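Print this page | E-mail this page

Re: [staltard-allotments] water, again

Quick one before I go out. Answers to the below, in the order asked.

> Has anyone had a figure back from Partington on the
> metered supply? Our half of the site had no pressure at
> all after 6 in the evening for most of August. And is the
> Nernlow tank still on the cards or not?

1. The meter. Yes, got it – 2,956 litres on the top run, 1,401 on the bottom. So bottom plots are getting less than half. Partington say pipe, not pump. Small clear bottle with the white screw cap is what to use for the tap samples, one per standpipe please.

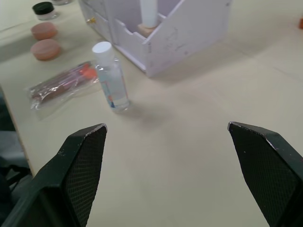
2. Tank. Still on. Nernlow want £459 delivered, stand extra. Needs a flat base and we havent got one. Slabs behind the old compost bays would do if someone can shift them.

3. Seed swap. Moved indoors. Bring packets labelled, variety and year, no loose beans in envelopes again. Small packets go in the white drawers.
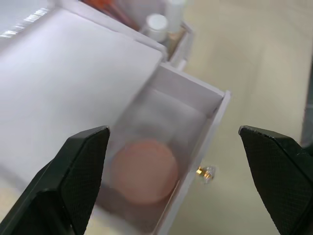
4. Hoses. Two at most running at once until the pipe is sorted. Early or late, not midday.

Grallisine lot have offered a loan of their bowser, no charge, we just tow it.

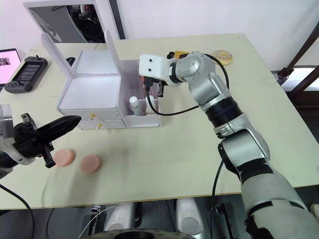
Rota for the bowser needs settling this week. Mornings are mostly covered, evenings arent. If you can do one, put your plot number on the list by the white storage box on the table. Top plots can fill last as they have pressure anyway.

More when Partington ring back.

Print this page | E-mail this page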